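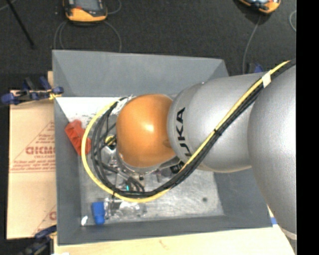 阅读时间：约 6 分钟

1/ 又到了各家咖啡订阅搞夏季促销的时候，时间线上一片“产地直采”“48 小时内烘焙”。我订了一年半，前后换过三家，想把攒下的疑问一次写完。先说明，没有人给我钱，也没有人给我豆子，豆子都是我自己买的。

2/ 先说价格。我最早订的是 Kurerel，每月 800 克，分两袋寄。页面上写的是“会员价”，旁边划掉一个原价。我盯着那个原价看了好几个月，一次也没见它单独卖过那个价。一个从来没有成交过的原价，算什么原价？

3/ 问过客服，回复是“原价为建议零售价”。谁建议的？建议给谁？再问就是一个笑脸表情，加一张满减券。券我用了，疑问还在。

4/ 再说“新鲜”。袋子上印烘焙日期，这一点我承认比超市强。可是刚烘好的豆子本来就要放几天才好喝，排气没排完，冲出来又尖又空。催着你收到当天就开袋，然后在说明卡背面用小字写“建议静置一周”。正面和背面是两个部门写的吧。

5/ 二月份我做过一个很不严谨的小测试。同一款埃塞俄比亚日晒，一袋到手就开，一袋在柜子里放了两周，叫家里人盲喝。我妈选了放久的那杯，我爸说两杯都酸，问有没有茶。

6/ 这个测试什么也证明不了，样本就是我爸妈。但是商家页面上那句“九成用户喝得出区别”，我也没看到样本是谁。

7/ 然后是风味描述。“白桃、茉莉、雨后的青石板。”我舔过青石板吗？没有。写的人舔过吗？我很怀疑。

8/ 有人会说这是一套行业语言，杯测师受过训练。可以，我接受杯测师喝得出白桃。问题在于卡片是寄给我的，我没受过训练，喝不出来，最后的感觉是我舌头不行，得买更贵的。这个逻辑顺得让人不太舒服。

9/ 第二家 Lozano 好一点，卡片上只写“偏酸／偏苦／厚薄”三条，每条五个格子。朴素，看得懂。可惜他家物流太慢，有一回在路上走了 13 天，中间还赶上高温。客服说豆子不怕热。那你们首页上那一大段讲恒温仓储的文字是给谁看的？

10/ 讲“产地直采”。这四个字现在几乎没有门槛。你从进口商手里买一袋生豆，进口商认识庄园主，合过影，照片给你用，也能叫直采。我不是说每家都这样，我是说从页面上看不出哪家不是这样。

11/ 想知道真假，我觉得有几样东西可以问：生豆到岸价是多少，哪个年份的产季，庄园那边有没有一个联系得上的人。我给三家都发过同样的邮件。Kurerel 发来一份 PDF 宣传册。Lozano 说商业机密。

12/ 第三家是 Fivton，回信的人叫 Eimear Conneely，署名写的是采购。她写了挺长一段，承认其中两款是从进口商那儿拿的，页面上的“直采”会改掉。过了三个星期我去看，确实改了一款。另一款还在。

13/ 一半的诚实也比宣传册强，所以我现在订的是 Fivton。不过我每个月都会去看一眼那一款改没改，今天看了，没有。

14/ 再说器具，这是真正烧钱的地方。豆子订久了，App 就开始推磨豆机。先推手摇的，再推电动的。我现在首页顶上挂着一台 1360 块的，副标题是“你的豆子值得更好的对待”。我的豆子没有提过这个要求。

15/ 磨豆机重不重要？重要。我从超市那种刀片式的换成锥刀手摇，差别是明显的，我爸都说没那么苦了。可是从几百块的手摇换到一千多的，我借朋友那台用了一个周末，喝不出来。可能又是我舌头不行。

16/ 论坛里有人会告诉你，2000 块以下都是“过渡”。这个说法很厉害，它把你现在用得好好的东西变成了一段等待期。三年前同一个论坛说的门槛低得多，帖子还在，可以去翻。

17/ 订阅本身也要算账。“随时可暂停”，Kurerel 的暂停按钮在：我的—设置—会员服务—更多—常见问题里的一个链接。点进去先问你为什么，再送你一张券，最后说暂停将于下一个账期生效。于是又收到一批。

18/ 那两袋豆子后来拿去做冷萃了。冷萃是处理多余豆子最省心的办法，粗磨，冷水，冰箱里过一夜，滤掉渣就行。商家把它写得像一门手艺，还卖专用壶，最高能叠到“12 小时匀速萃取技术”。我用的是装泡菜的玻璃罐，洗干净就可以。

19/ 评论里肯定有人问，那你为什么还订？因为懒。家附近走路能到的店只卖深烘拼配，我不爱喝。订阅解决的是这个问题，它解决得还可以，我愿意为这个付钱。页面上其余那些话，我不想付钱。

20/ 几条给刚入坑的人，听不听随意：先买小袋，不要一上来就包年。先把取消按钮找到再付款。水用对了比换磨豆机便宜得多，我这边自来水偏硬，换成桶装水以后差别比换豆子还大。

21/ 补一条，有人私信问我 Nudura 怎么样。没订过，不评价。只说一点，他家页面上“限时 24 小时”的倒计时，我昨天看是还剩三小时，今天早上看还是还剩三小时。清一下浏览器缓存又变回二十四小时了，大家可以自己试。

22/ 另外第 5 条有人问水温，92 度，粉水比一比十五，滤杯是最普通的那种树脂的。两杯是前后脚冲的，后冲的那杯可能烫一点，我妈选的正好是后冲的。所以这个测试真的别引用。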